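Open house at Skeltoven, November

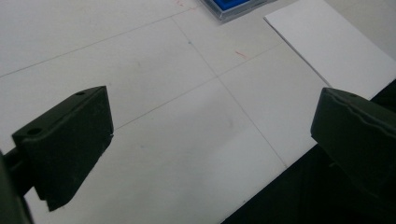
White bench top in the packing room, with pencil lines.

We got to Skeltoven at 10 and were shown around by Menaka Mollah, who runs the packing side. The front office took five minutes. After that came the stockroom, then the packing room, where we spent most of the visit.

I went mainly for the work surfaces, as we are replacing ours at Pleltton. The one I looked at longest is matte white and marked in faint gray pencil, a loose grid with long lines running at a slant. Menaka said they draw the lines by hand and redo them when they wear off. Tadeo Garrido asked about printed mats. They tried those and went back to pencil – the mats curled at the corners.

The matte finish is easy on the eyes. Our glossy tops throw the ceiling lights back at you all day.

The stockroom holds 300 bins, labeled by shelf and row. Shafiq Wanigasekara took notes on the labels and will pass them along.

Coffee was in the hallway afterward. Parking is tight – 27 spaces, shared with Bepari next door. The next open house is in spring and you sign up at the front desk.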